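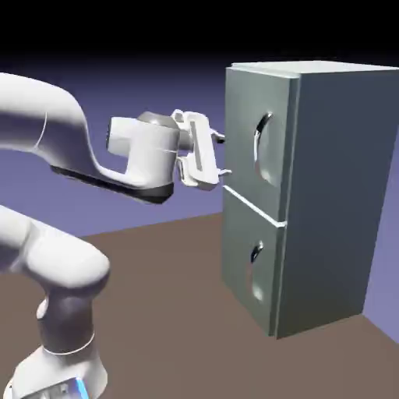
Drawer task, week 5 notes

4 Aug 2021

The drawer task was meant to be the easy one. The club split the summer project into three parts back when we started: a pick-and-place task, a drawer task, and a button panel. I took the drawer along with Tatiana Zelenák. Alvar Rønning has pick-and-place and finished it two weeks ago, so he now has opinions about drawers.

Setup, for anyone at Kistow who wants to repeat this. The arm is loaded in simulation with a two-finger parallel gripper. The cabinet is a box with two drawers, each with a scooped handle set into the front. Both drawers are sliding joints with some friction and a bit of damping. The goal for each run is to get the upper drawer open past a set distance before the time limit. The lower drawer is left alone for now.

The scooped handle is the hard part. With a bar handle you can put one finger above and one below, close, and pull. With a recess you have to get a fingertip inside the scoop and pull against the edge of it. The fingers are turned so that one is over the other, with the gap open at the approach. From there the hand moves forward and down a little and the lower finger is supposed to find the recess. If it lands too high it pushes on the flat face of the drawer. If it lands too low it ends up near the gap between the two drawers, where it can catch on the wrong one.

We started with a scripted controller so there would be something to compare against. It goes to a pre-grasp pose, moves in, drops, closes, and backs out along the drawer axis. With the cabinet in one fixed position it works every time, which proves very little. Once the cabinet position is randomized, even by a small amount, the script misses often enough to be useless.

The learned policy was trained on 2,000 episodes with a random cabinet position and a random start pose for the arm. Last night's checkpoint opened the drawer in 1,522 of those. I logged the contact points for all of them. Most of the failures are the high kind: finger on the flat face, arm pushing, drawer staying shut until time runs out. A smaller group gets the fingertip into the recess and then slips out during the pull.

Two things I changed this week:

Reward for approach. The old version paid for distance between the center of the hand and the handle. The center of the hand is not the part that does the work. I switched it to the distance from the lower fingertip to the inside of the scoop, and the policy stopped hovering in front of the drawer. Tatiana had suggested this in week 2 and I have now said so in writing.

Collision shape of the handle. The visual mesh had the scoop in it. The collision mesh did not. It had been simplified to a convex shape when we imported it, so for the first 629 training runs the handle was a flat wall as far as the physics was concerned. The few openings we recorded in that period were friction on the face. Those logs are in the folder named old and should not be used for anything. If you import a cabinet of your own, turn on the collision view and look at it before you train.

Keith Mottram asked at the last meeting why we don't make the handle bigger. We could. The rules for the October demo say the cabinet model has to be used as supplied, so any result on a larger handle would not count.

Still open:

Slip during the pull. I think the pull direction drifts off the drawer axis as the elbow unfolds. Plotting that next.

Joint speed limits. The policy likes to move faster than I would want on real hardware. Wendy Yeoman wants a penalty on joint acceleration and has a branch with one in it. I haven't merged it yet.

Lower drawer. Same handle, closer to the floor, less room for the forearm. I tried the current policy on it without retraining and it went for the upper drawer.

The config files are in the club repository under drawer. Use the ones with the new collision mesh. The random seed is set in the launch script and not in the config, and I will move it when I get time.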